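Re: [plandilus-users] jaw lining and tag bracket

On December 1, 2021, the Lau cell wrote:
> Is the original lining still in your jaw? Ours went smooth at
> 2,312 grips. Also, how do you keep the tag from creeping?

The original came out at 1,439, so you did well! We're on the mesh-type black lining from Varnden now and I love it. I wipe it every 500 grips, check the rubber pads while I'm there, and the count stands at 3,613 with no slips on the faucet or the drawer handles. 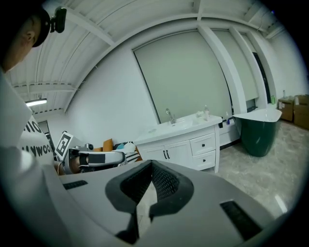
Jaw lining seen from the tool side, second gripper and its tag at left, vanity and tub behind.

As for the tag – snug the bracket first, then rerun the tag calibration before you touch the jaw offsets. I did it backwards twice and lost a whole afternoon. Now it holds beautifully, even through the long reach to the far side of the tub.

One more thing, keep the two vent slots clear. A soft brush does it, no compressed air please.

Happy to send the Plelberg offset file if you want to compare!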